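Tape Notes, February

Skovis has put the date back again. The second Plelura mixtape was meant to be up by now, but two of the beats are still being cleared, and the label wants all 16 tracks out together. The first one passed 1,000 downloads in its opening week, so we can wait a little longer.

Sunita Yazzie played us four of the new songs on Tuesday. "Amadi" is the one we kept asking to hear again – slow drums, a horn loop and a long last verse about riding the bus to work. The hook on the second song still needs a better singer. She says the mixes are close to done and the order may change.

The release show is still on at Bornico. Doors open at 8 p.m. and the first set starts at 9. Tickets bought for the old date will be honored.

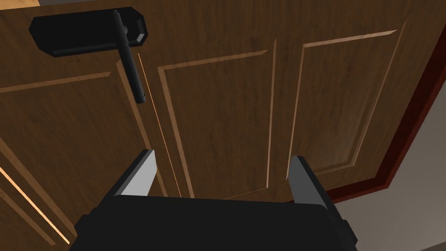
Also this month

The blog's download page is back up. Old links to the first tape should work again. If one doesn't, reply to this email and we'll fix it.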